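Sikside Dish Bench: Frequently Asked Questions About the June Stop

Last updated January 13, 2022

We've had a steady trickle of letters and messages about the fault on the two-arm dish bench, and a good many of them ask the same things in different words, so it seemed kinder to put our answers in one place. Please read whichever parts are useful to you and skip the rest.

What went wrong, in plain terms?

The bench has two arms that share one small working area, and some of the jobs we give them call for both grippers to come in on the same piece of tableware from opposite sides. During run 1229 in June, the right arm received its "close" command while the left arm was still traveling. The right gripper pushed the cup sideways into the left one, the left arm felt a load it wasn't expecting, and its wrist drive shut itself down. The right arm, which should have stopped at the same moment, carried on for another 800 milliseconds. The cup broke and a finger on the left gripper was bent.

A glass cup is still the piece we worry over most, as it gives you so little warning before it goes.
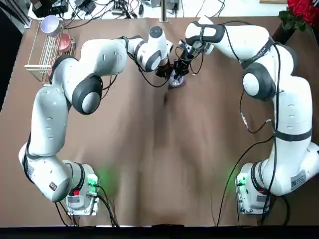 Both grippers angled down around a small glass cup.

Was anyone hurt?

No, and thank you to everybody who asked that first. Our rule is that people stay outside the marked line whenever the drives are powered, and the rule was followed. The sweeping up was done with the power off and gloves on, and we threw out the paper covering afterward in case of splinters.

Why didn't the second arm stop with the first?

This is the part that kept us up at night. Each arm has its own controller, and a program we call Trota sits over the pair of them and passes messages back and forth. When one arm faulted, Trota was supposed to tell the other straight away. What it did was put the stop message in the same line as all the ordinary position messages, so it had to wait its turn like a customer at the bakery. On a quiet day you would never notice the wait. On run 1229 the line was long.

The emergency stop button was never affected, by the way. It's wired separately and cuts power to both arms whatever Trota happens to be doing.

Does it matter that the green lights were on?

It matters quite a lot, and we should have explained it better in our visitor notes. On our bench a green light tells you that a unit has power and is talking to its controller. It doesn't tell you that the unit is safe to reach toward, or that the two arms agree with each other about what comes next. Please treat a green light as a reason to keep your hands back.
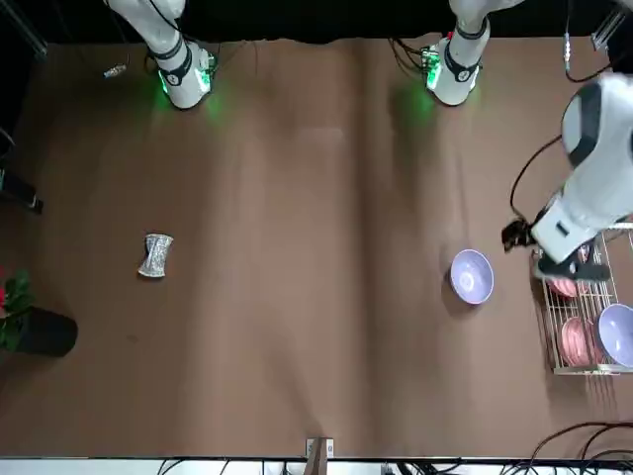 Mesfin Wako wrote to us that a light like that ought to mean one thing on every machine in the building, and that a visitor coming from the Fendstead line would naturally read green as "go ahead." We think that's a fair complaint. We can't easily change the color, but there is now a printed card at the marked line saying what it means, and new visitors are walked through it before anything is switched on.

What have you changed?

The stop message no longer waits in line. It travels on its own channel, and if either arm goes without hearing from the other for 55 milliseconds, it halts where it is. We also added a step we call the handshake: neither gripper may close until both arms have reported that they're in position. It makes the whole job a little slower and, to be truthful, a little duller to watch, but we've grown fond of the pause.

We went back over the grip force too. Hadgu, the planning software, had been using one setting for every piece on the list, which was careless of us. Cups, bowls and plates now each have their own.
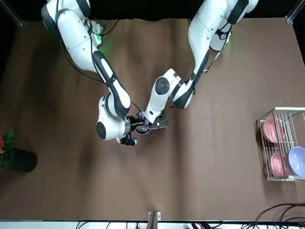

Two grippers on one cup, with the dish rack to the right.

Do the arms let go when there's a fault?

They don't, and people are often surprised by this. After a stop, the grippers hold whatever they have at the force they had. We tried an automatic release early on and found that it simply moved the trouble from squeezing to dropping. If you're running the bench and a stop happens with a piece held between the arms, leave the drives alone, go to the release page, and open the grippers one at a time with the slow setting. A bowl is the forgiving case, since there's a good wide rim to work with.
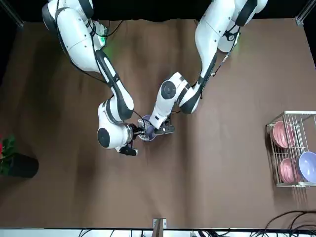
If the slow release doesn't respond after 2 tries, press the emergency stop and call the bench lead. Please don't pull the piece free by hand, however loose it looks. The wrists can settle a little when power goes, and that small movement is enough to catch a fingertip.

Could it happen again?

A collision between the grippers could, yes. We'd be fibbing if we promised otherwise, with two arms working so close together. What we don't expect to see again is one arm carrying on after the other has stopped. We now test that at the start of every session by faulting one arm on purpose, first the left and then the right, with nothing in the grippers.

I run a similar setup. May I have your test procedure?

Of course, and we'd be delighted if you found something we missed. Write to the Sikside bench desk and mention which controllers you use, so we can send the right version. The Trota settings are in a separate file, so do ask for that as well if you need it.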